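Clovley Community Help
Home > Shared Buildings > Storage and Common Areas

Storage locker reassigned without written notice – what procedure applies?

Posted by Hemitz Tenants Desk

I write on behalf of a household in a residential building of 23 units. Each unit has the use of one storage locker in the basement. The lease refers to "storage as assigned by management" and gives no locker number. The household has used locker 9 for the whole of its tenancy.

On Friday a notice was taped to the locker door stating that it had been reassigned to another unit and that the contents were to be removed by 5 p.m. the following day. No letter or email was received beforehand. The household was offered locker 2, which is smaller and stands next to the boiler room.

We would be grateful for guidance on the following. Is a notice on the door sufficient? May the household decline the smaller locker? If the contents are moved by management, who bears responsibility for damage?

The building office has been contacted and has given only a reference, 3323, with no further reply.

Posted by Bucur Housing Information

The answer depends largely on the lease and on the rules of the city or county in which the building stands. The comments below are general and should not be taken as legal advice.

The words "as assigned by management" usually give the owner some freedom to change the assignment. They do not necessarily allow storage to be withdrawn altogether, and a marked reduction in size may be open to challenge where storage was listed as part of what the rent covers. The household should check whether the lease includes a page of amenities or a floor plan. Locker sizes are sometimes recorded there and overlooked.

With regard to notice, many leases contain a clause near the end that sets out how notices must be delivered. If that clause requires mail or personal delivery, a sheet of paper on a basement door is unlikely to meet it. One day is also a short period by any ordinary standard. We suggest that the household write to the owner, quote the reference already given, ask for the clause relied upon, and request a period of around two weeks.

The contents should be photographed before anything is touched – with the door open, and again once boxes have been brought out. A dated list is useful as well. Responsibility for damage during a move by management is a separate matter and often turns on whether the household was given a fair chance to move the items itself. Any renter's insurance policy should be consulted, as basement storage is excluded under some of them.

Please do not withhold rent over this issue without first speaking to a local tenant office.

Posted by Bruto

Same thing in our building. Take the smaller locker for now and argue afterward, and keep everything off the floor if it is by the boiler. We use sealed plastic bins.
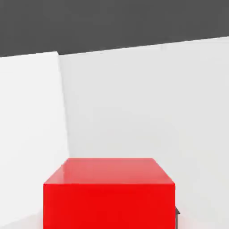
Red cube, glossy finish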